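Section 4: Setting up the under-sink filter

Okay, so you've got the Tarico bracket screwed to the cabinet wall (if you haven't, go back to Section 3, I'll wait). Now comes the plumbing part, and I promise it's friendlier than it looks. I did my first one lying on a bath towel with a flashlight in my teeth, and I was drinking from it the same evening!

You'll need an adjustable wrench, a bucket, a roll of thread tape and an old towel. Set aside 30 minutes if the shutoff valve turns easily, and a good deal longer if it doesn't.

1. Close the cold water valve under the sink, then open the faucet and let it run till it stops.

2. Put the bucket under the valve. Unscrew the cold supply hose from it by hand if you can, with the wrench if you can't.

3. Wrap the valve threads with tape, three turns, clockwise as you look at the end of the pipe. I always get this backward and have to start over.

4. Screw the tee fitting onto the valve and put the supply hose back on the other side of it. Hand tight, then a quarter turn.

CAUTION: Please don't lean on that wrench. The nut on the tee is plastic and it will crack, and you won't know until the cabinet floor is wet.

5. Push the blue tube into the tee until you feel it click past the second stop. Tug it. If it comes out, the end wasn't cut square, so trim it and try again.

6. Run the tube to the port marked IN on the filter head. Leave a loose loop so you can swing the filter out at cartridge time. 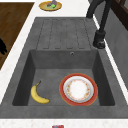 Percy Zapata wrote in after the last edition to say that the quarter turn in step 4 wasn't enough on his older valve, and that it wept a drop every few minutes until he added two more turns of tape. Fair point, and I'd try the tape before any extra muscle.

7. Twist the cartridge up into the head until the arrows line up. It's stiff the first time (a dab of water on the O-ring helps a lot).

8. Open the valve slowly, and I do mean slowly. Run a dry paper towel around every joint and look for damp spots.

9. Flush the filter for 10 minutes with the faucet on cold. Gray or cloudy water at the start is carbon dust and it clears up by itself.

NOTE: The cartridge is good for 900 gallons. Write the date you put it in on the side with a marker, like "3 Aug 2019", facing out where you can read it.

If a joint still drips after retaping, shut the valve and turn to Section 7, Leaks.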